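Home | Features | Trade & Repair | Back Issues | Subscribe

Filed under: Second Life

Capacitor failure is a chemical process with a predictable timetable. An aluminium electrolytic loses electrolyte through its seal at a rate set mostly by temperature, and its series resistance climbs as it dries. The voltage regulator upstream then works harder, heats its neighbours and shortens their life as well.

Antigoni Kourkoulas has built a business at Garside on that timetable. Her workshop, Cletutden, takes retired office desktops in lots of up to 136, grades them on a Thursday and returns the good ones to sale within 14 days. Machines that fail grading are stripped for parts.

Grading starts with the power supply. Each unit is run at 90 per cent of rated load while ripple is logged on the 12-volt rail. Drives are wiped and surface-tested overnight. Memory gets seven passes, a figure Kourkoulas settled on after comparing early returns with the test logs.

"Three passes caught the dead modules," she says. "The marginal ones needed longer, and those were the ones coming back to us."

Boards are the slowest stage. Bent socket contacts account for most rejections, usually the result of a processor being lifted out at an angle. Cletutden now fits a cover before any board is moved between benches – a habit borrowed from Ukus, a larger refurbisher up the road. 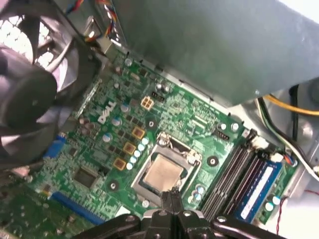 THE NUMBERS

Labour is the main cost. Aliki Karras, who keeps the books, puts a full grading at 90 minutes per machine, most of it unattended. Board-level repair is rarely worth doing on common models, where a tested replacement costs less than an hour at the bench. Industrial controllers are the exception – Fisten, a packaging firm, sends its old units in for recapping, as the software will not run on anything newer.

Colour-coded tags follow every machine through to dispatch. Blue goes to schools, yellow to the shop counter and red to the parts cage.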